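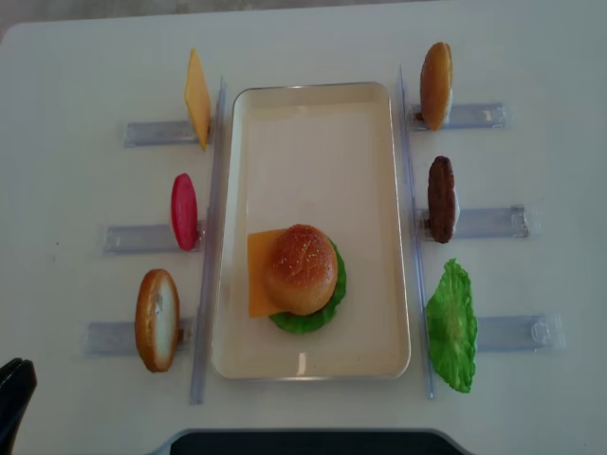

Play food, burger set. Bun top, cheese slice and lettuce on cream tray.

Ticket: Overdue reminders sent twice
Opened: May 5, 2026
Reported by: Elin Bellis, Woo Toy Library
Product: Brondik Loans, self-hosted
Component: Reminders / scheduled tasks
Priority: Normal
Status: Closed, fix applied

Description as reported

Members are getting the same overdue reminder more than once. Text, subject line and due date are identical in both copies. The second copy comes in after the first, sometimes within minutes and sometimes much later in the morning. Not every member is affected. Members near the start of the alphabet seem to get one copy and members near the end get two, but this is from replies to our inbox and may mean nothing.

Reservation notices and joining emails are not duplicated. Manual reminders sent from the member page are not duplicated.

First complaint was in March, after the clocks changed. We had a few then and put it down to members having two addresses on their record. It is now every reminder run.

Set-up: Brondik Loans on our own server, MariaDB on the same machine, outgoing mail through the Avex relay. The server sits behind an Argate router. Nothing on the Argate has been changed this year. Catalogue holds 2,426 item records.

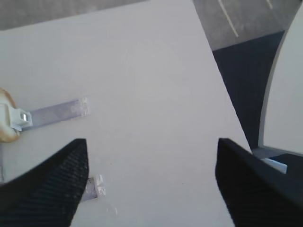

Tabletop. Rounded tan and cream piece at left.

Log

Entry. Support.
Please send the following:
- the reminder log for the last full run
- the mail log covering the same period
- output of the scheduled task list, for the application user and for root
- the contents of the [reminders] section of the configuration file, passwords removed
Please also send the full headers of both copies of one duplicated message. A forwarded copy loses the headers, so save the message as a file and attach that.

Entry. Elin Bellis.
Logs and task lists attached. Headers attached for one member who agreed to this. Configuration section:

enabled = yes
schedule = half-hourly, mornings
lock_timeout = 30
batch_mode = whole
relay = avex
retry_on_defer = yes

I don't know what batch_mode does. It has been like that since the system was put in.

Entry. Support.
Headers compared. The Message-ID differs between the two copies. If the Avex relay had accepted one message and delivered it twice, both copies would carry the same Message-ID. Brondik is therefore generating the reminder twice. The relay is ruled out as the source of the duplicate, though not as a contributing factor.

Duplicate addresses are also ruled out. The recipient in both copies is the primary address and the secondary address field on that record is blank.

Entry. Support.
Task lists checked. One entry for the reminder job under the application user. None under root. A common cause of this fault is an old entry left behind under root after an upgrade, giving two schedulers running the same job. That is not the case on this server.

Clock change considered. A job scheduled inside the repeated hour can run twice when the clocks go back. In March they go forward, and this job runs well outside that hour. The server clock, the database session and the application are all set to Europe/London. No mismatch found. The March date looks like coincidence, or points to some other change made at the same time. Was anything else altered in March?

Entry. Elin Bellis.
We moved to a different plan with Avex in March. Cheaper. Same address and login so I did not think of it as a change. Nothing else that I have a note of.

Entry. Support.
That is relevant. Please check the Avex account page for a sending rate or throttling figure, and compare it with the old plan if you still have the paperwork.

Entry. Elin Bellis.
The new plan has a lower sending rate. Messages over the rate are deferred and have to be offered again. The old one had no rate shown at all.

Entry. Support.
Mail log re-read with this in mind. Before the change of plan, a reminder run finishes well inside the half hour. After it, the log shows long stretches of deferrals with a temporary failure code, each followed by a retry. The last full run had 879 reminders in the queue and was still sending when the next scheduled run started.

The second run should have stopped at once on finding the lock held by the first. The reminder log shows this instead:

reminder: lock found, age exceeds lock_timeout
reminder: stale lock removed
reminder: starting, mode whole

The value of lock_timeout is in minutes. At 30, the lock is treated as abandoned at the point the next run is due, whether or not the process holding it is alive. The second run removes it and starts again from the top of the list.

Entry. Elin Bellis.
Would it not see that the first ones had already gone?

Entry. Support.
Not in this mode. With batch_mode = whole, the "reminder sent" date is written to all the loan records in one transaction at the end of the run. Until then every loan in the queue still looks unsent. The second run builds its list from the same records and sends to all of them.

With batch_mode = single, the date is written after each message is accepted. A second run would then pick up only the remaining loans. Whole is the older setting and is kept for sites where the database is slow over a network link. It has no benefit on a server with a local database.

On the alphabetical pattern: the queue is sorted by surname, so both runs begin with the same members. We would expect duplicates to be heavier at the start of the alphabet, which is the reverse of what was reported. Please confirm.

Entry. Elin Bellis.
Went back through the inbox. I had it the wrong way round. The complaints are mostly from the first half of the alphabet.

Entry. Support.
Noted. This agrees with the log. The first run commits its dates on finishing, but the second run does not re-read its list, so it carries on until it ends or is killed. The log has it killed by the end of the morning window, before it reaches the later surnames.

Cause

The reminder run takes longer than lock_timeout because of the lower relay rate. The lock is cleared while the run is in progress. A second run starts with a full list, as no sent dates have been written.

Fix

Apply in this order, with the reminder job disabled.

1. Set enabled = no in the [reminders] section and save.
2. Wait for any reminder process to end. Do not kill it while batch_mode is still whole, or its sent dates will not be written.
3. Back up the database.
4. Set batch_mode = single.
5. Set lock_timeout = 0. This turns off the age test. The lock is then released only when its process ends, and a lock left by a dead process is detected by process number.
6. Change the schedule from half-hourly to daily. Reminders are calculated by date, so more frequent runs find nothing new.
7. Run the consistency check from the maintenance menu. It lists loans with no sent date that appear in the mail log.
8. Set enabled = yes.

Leave retry_on_defer as it is. If it is turned off, deferred reminders are dropped without a warning in the log.

Entry. Elin Bellis.
Done, all steps. The consistency check listed 2 loans. Both belong to members whose reminder was in progress when an earlier run was stopped. I have filled in the dates by hand. Should I go back to the dearer Avex plan?

Entry. Support.
Not needed for this fault. A longer run does no harm with the new settings, provided it ends before the next day's run. If you send newsletters through the same relay, send them in the afternoon, as they count towards the same rate.

Entry. Elin Bellis.
Newsletter moved to the afternoon. First daily run has been through. Reminder log has one start line and one finish line, no stale lock message. Checked the mail log for repeated recipients and the only ones are families with more than one overdue item, who get one email per item.

Separate question: can those be put together in one email?

Entry. Support.
Yes, with group_by_member = yes in the same section. It works in single mode. The template needs the item list tag in place of the item name tag, otherwise only the first item is printed. Please open a new ticket if the template gives trouble.

Two changes passed to development from this ticket: the default for lock_timeout, and a warning at start-up where batch_mode is whole and the database is local.

Closed with the agreement of the reporter.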